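Storing long blocks in a deep metal bin
Started by hgodinho, 8 August 2020

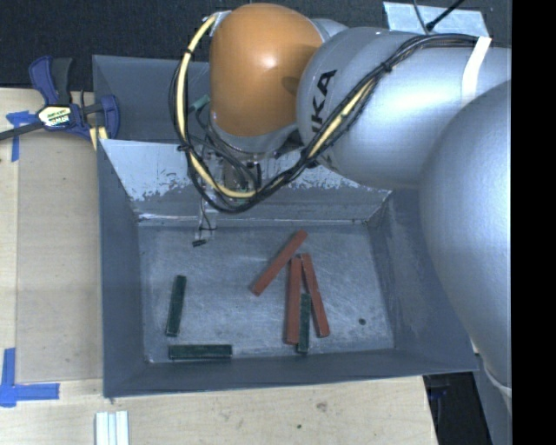
I keep my long rectangular blocks in a grey metal bin on the bench, brick red and dark green mixed together. It's a good solid bin but the sides slope, so the blocks rarely sit square against the wall. They end up at all angles. Has anyone found a decent way of keeping long pieces tidy in one of these, or should I give up and get a shallow tray?

Horácio Godinho

-----

bikow7
What's the bin like at the bottom? If the floor is flat you could drop in a divider down the middle, red one side, green the other. I did that with offcuts and it has lasted since January.

-----

hgodinho
Floor is fine. The back wall is where the paint has gone, along the lower edge. It's flaked off quite badly there.

-----

Adesuwa A.
I'd sort the paint first. Flaking only spreads once things are being dropped against it, and you get bits all over the blocks. Rub it back to a firm edge, wipe it down, one coat of metal primer and one of whatever grey you can get. Took me around 90 minutes for one bin, not counting drying.

-----

junier_20
Wouldn't bother painting. It's a bin. It will look the same again by Christmas. Line it with a bit of rubber matting and the paint stops mattering.

-----

Adesuwa A.
Matting on the floor does nothing for the wall, and the wall is the bit that's worn.

-----

junier_20
Then run it up the wall. Cut one long strip and fold it.

-----

bikow7
I tried that on a sloping one and it slid down every time. You need glue, and then you can't get it out to clean it.

-----

hgodinho
Don't fancy glue. What did you make the divider from?

-----

bikow7
Scrap ply, 7 mm. Cut the ends at a slant to match the walls and it wedges itself. Make a card template first or you'll waste a piece.

-----

corusman
Shallow tray gets my vote. Deep bins are for things you tip in and forget. With a handful of long blocks you're reaching over the rim for no reason.

-----

Adesuwa A.
Depth is handy if more blocks are going in later. Are there more?

-----

hgodinho
Yes, another batch to come, same length. I'll try the divider and prime the back wall before it goes in. If it's still a mess I'll look at trays.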